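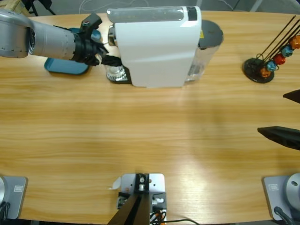 *Espresso machine, teal-blue tray and capsule stand on a light wooden table.*

**Lalgate's shared coffee corners get a fresh start this April**

LALGATE - Good coffee at work shouldn't mean a walk down three flights of stairs. Starting in April, office kitchens across the Lalgate building will have their own small coffee corners, set up and looked after by Dimance, the workplace kitchen company that already stocks the building's tea shelves and fruit bowls.

The plan grew out of a survey Dimance ran with tenants over the winter. Of the 611 people who answered, 59 percent said they left the building at least once a day to buy coffee, and plenty of them added a note about how much they'd like to stay in and have a decent cup with the people they work with. Those notes were a pleasure to read, and they shaped nearly every choice that followed!

Each corner is built on a simple idea: a capsule espresso machine, a tray, and a stand that keeps the capsules out in the open where you can see the colors and pick one. The white machine is compact, with a clear water tank on the side so it's easy to tell when it needs filling. Cups go on the ribbed metal platform under the brew head.

The stands have turned out to be a favorite. In the old kitchens, capsules lived in a drawer, usually mixed up with sugar packets and takeout chopsticks. Now they clip onto thin black wire rods above a round base - orange, blue, red, teal - and choosing one has become a small part of the morning. Dimance tried four kinds of storage before settling on this one, including a glass jar that looked lovely and was a nuisance to reach into.

Hudec, the local furniture workshop, is supplying the tables. They're wood, in a light honey color that brightens up kitchens without much daylight, and they're deep enough to leave working space in front of the machine. Hudec will also be refinishing several older counters in the building so that the new corners don't look like they landed from somewhere else.

**What tenants can expect**

The first 26 kitchens will be ready in April, beginning on the lower floors and moving up. Setting up a corner takes 90 minutes, and the work will be done before 8 a.m. so that breakfast isn't interrupted. Kitchens stay open for the rest of the day.

Dimance will refill the stands every morning and clean the machines every evening. Tenants are asked to do two things in between: top up the water tank when it runs low, and put used capsules in the lidded bin under the table. Capsules are collected for recycling along with the building's other metal waste.

Regular coffee is included in the existing kitchen fee. Decaf will be on every stand from the first day, after a great many requests, and tenants can suggest other flavors on the card by the door. Milk is in the fridge as before, and oat milk is being added on all floors.

A tasting hour will be held in the ground floor kitchen at 10 a.m. on opening day, with pastries from the Prekeck bakery across the courtyard. Prekeck is bringing its cardamom buns, so coming early is a good idea.

**About Dimance**

Dimance sets up and runs shared kitchens for offices, studios and small workshops. The company works with local makers wherever it can, and has looked after the kitchens at Lalgate since the building reopened.

Press questions and requests to visit a coffee corner can be left with the Dimance desk in the Lalgate lobby, open until 5 p.m.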